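4. Sorting and storing your jewelry
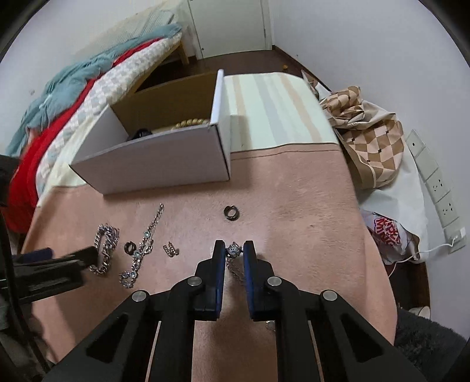 Complete this section before you load the Nuner organizer for the first time. Allow enough time to finish in one session, so that small pieces do not have to be moved twice. You will need the organizer, a soft blanket or thick towel, one open box, the polishing cloth from the accessory pouch, and the supplied zip bags.

Preparing the surface

1. Spread the blanket over a bed or a wide table. A plain color makes small stones and dark metal easier to see. Fleece works well and keeps round pieces from rolling.

2. Smooth out the folds. Check that nothing is already caught in the fabric.

3. Place the open box at the far side of the blanket. Use it for pieces that will not go into the organizer, such as long beaded chains and anything waiting for repair.

Caution: Do not shake the blanket at any point until the last step of this section is complete.

Sorting

4. Take the pieces out one at a time and lay them flat. Leave a finger's width between them.

5. Separate the pieces by type: rings, bracelets, necklaces, hoops, ear cuffs. Match earrings into pairs. Put a single earring in a zip bag and keep it until you find the other.

6. Lay long necklaces out in a line. Coil heavy curb-link bracelets in a loose loop.

7. If a chain is caught on a ring, hold the ring by its band and let the chain hang. Lower both to the blanket and work the chain free with a blunt toothpick. Do not pull. Stone settings have small edges that can bend or open under load.

Note: For tight knots in fine chain, put one drop of baby oil on the knot, wait 10 minutes, and try again. Wipe the chain clean afterward.

Checking and cleaning

8. Look at each stone setting under a good light. Touch the stone lightly with a fingertip. If it moves, bag the piece and set it aside for a jeweler.

9. Open and close each clasp and each hinged hoop.

10. Wipe plain metal with the polishing cloth. On dark or gunmetal finishes use a dry cotton cloth only. The polishing cloth can wear through the coating.

Caution: Do not use silver dip on plated pieces or on pieces with glued stones.

Loading the organizer

11. Put rings in the slotted tray, stones facing up. Place only one ring in each slot.

12. Hang necklaces on the side hooks with the clasps closed. The hook bar holds up to 315 grams in total. Heavier pieces go in the bottom drawer.

13. Put bracelets in the bottom drawer. Hoops and ear cuffs go in the small compartments, one pair to a compartment.

14. Place the 2 anti-tarnish strips in the drawer, one on each side. Replace them every 4 months.

Finishing up

15. Run your palm slowly across the blanket from one side to the other. Lift the corners toward the middle and check the fold for ear backs and loose stones.

16. Check the floor next to the bed before you walk or vacuum there.

17. Close the drawer until it clicks. Keep the organizer away from bathrooms and direct sun.

If the drawer does not close, see Section 6, Drawer Alignment.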